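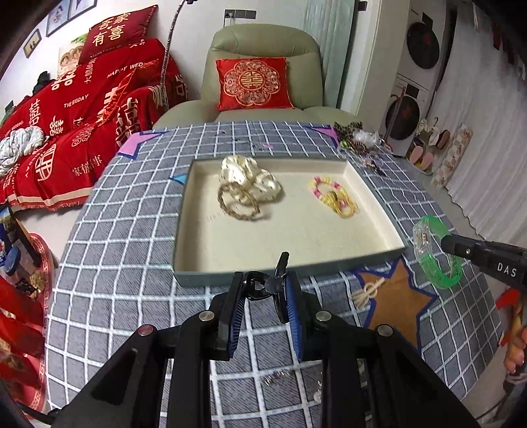
Section 3. Recording Two-Handed Sorting Trials

3.1 Purpose

This section sets out the procedure for recording sorting trials with a pair of hand-held grippers. It applies to all sites taking part in the Memside study, including those working in private homes. Calibration must be finished before these steps are begun (see Section 2).

The study compares two ways of training a control policy on small, flexible articles such as bracelets, cords and fabric pouches. One group of policies is trained on trials recorded in the Farkbridge laboratory, and the other on trials recorded in furnished rooms. The written procedure is the same for both groups.

3.2 Preparing the Work Surface

1. Spread the cloth over the table and smooth out any folds.
2. Place the tray within easy reach of both grippers.
3. Put the articles for the trial in the tray. Articles may overlap or tangle. Do not arrange them in rows.
4. Leave furniture, cushions and wall hangings as they are. Do not clear the room to make it look like a laboratory.
5. Enter the room code and the article set on the trial sheet.

Note: Articles not used in the trial may stay on the table if they are clear of the tray. List them on the trial sheet under "Other items."

3.3 Recording a Trial

1. Hold one gripper in each hand, with the finger pads open.
2. Start the recording on both grippers and wait for the tone.
3. Bring both grippers above the tray and hold still until the second tone.
4. Pick up one article at a time. The other gripper may steady the tray or hold back a tangled article.
5. Move the article past the rim of the tray before lowering it.
6. Open the finger pads fully after each release.
7. When the last article has been moved, return both grippers to the starting position and stop the recording.

Caution: Do not pull hard on a strand that has caught on another article. Beaded strands may break and scatter. Lower the strand, release it and take hold again at a different point.

Caution: Keep fingers away from the clip mechanism while the pads are closing.

3.4 Failed Grasps

A dropped article does not end the trial. Pick it up again and continue – the recovery is part of the data. A trial is rejected only if an article leaves the table or if either recording stops early.

3.5 Results to Date

The April review covered 340 trials from the laboratory and 665 from furnished rooms. Policies trained on the furnished-room trials dropped fewer articles when tested in rooms they had not seen before. The difference was clearest for looped articles and small for fabric. As the two groups were unequal in size, the comparison will be repeated with matched numbers.

Questions about rejected trials should be addressed to Oskari Vainio at the Flakby office. Trial sheets are to be submitted together with the recordings.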